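The owner of the Fesis cooking school in Grodetthorpe does not like to call what she runs a school. "It's a kitchen with a sign on the door," she says. She opened it in March after years of cooking in hotel restaurants, and the evening class in basic home cooking now has a waiting list.

Most of her students are adults who never learned. Some are newly divorced, some have just left home. "They come in thinking they need recipes," she says. "They need to know when the onions are done – that's the first two weeks."

The class costs 60 dollars a session, and she has kept the price where it started even though butter and eggs have gone up. A local grocer, Clureck, sells her vegetables at a discount of up to 40 percent when they are close to the date. "Soup doesn't care," she says.

She is less patient on the subject of equipment. Students often ask for a shopping list before the first evening, and she won't send one. 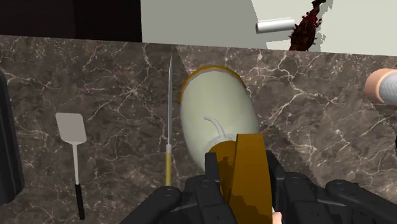 "People spend 500 dollars before they have fried an egg," she says. Her own advice is to start small and buy the rest when you miss it. A long, narrow knife with a pointed tip and a flat spatula with a black handle, side by side on the counter, will take a beginner through most of a weeknight dinner. She would add one heavy pan and a cutting board.

Next year she wants to offer a lunch class for retired people. She is still looking for a second teacher.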